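3 June 2018 — bench notes, label room

Second day on the black panels for the Trukcombe order. Still all capitals, still bold white, still bullets between the phrases where a sane client would put a comma. Manee says round dots are friendlier. They are certainly bigger.

Ink first. The white went down well on the first 46 pieces and then started showing pinholes in the wide letters. Thinned it a touch and gave it one more pass with the squeegee. Better. Hạnh wants to go back to the coarser screen, which we retired in September after everyone agreed it was terrible. I have put it on the shelf by the sink in case she is right, and have not told her where.

Drying: 70 minutes on the rack before stacking. I tried less. See the eight spoiled ones under my desk, now stuck together for life.

Text direction. Jadstead's drawing has the lines running parallel to the long side, and Trukcombe's email says "reading down." Jocelyn turned the proof one way, I turned it the other, and we both said "obviously." Wrote to ask. The answer was "as per drawing," so thank you for that.

What I keep coming back to is the edge. White lettering on black is fine in the middle of a panel, but bring it up near a bright white rim and the eye goes straight to the rim and stays there. Gray next to it is much calmer.

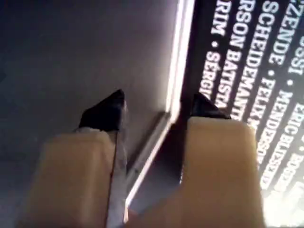

So I'd like more black between the last line of capitals and the border, even if it means dropping the type a size. Brigitta will say the customer approved the layout. The customer approved it on a phone.

Rub test with a dry cloth: fine. With a damp one: some lift on the bullets, none on the letters. No idea why. Bigger blob of ink, maybe.

To do:
Trial sheet with the wider margin — Sunee has the film
Order white, the small tins this time
Find out who wrote DO NOT USE on the good squeegee
Move the coarse screen before Hạnh washes up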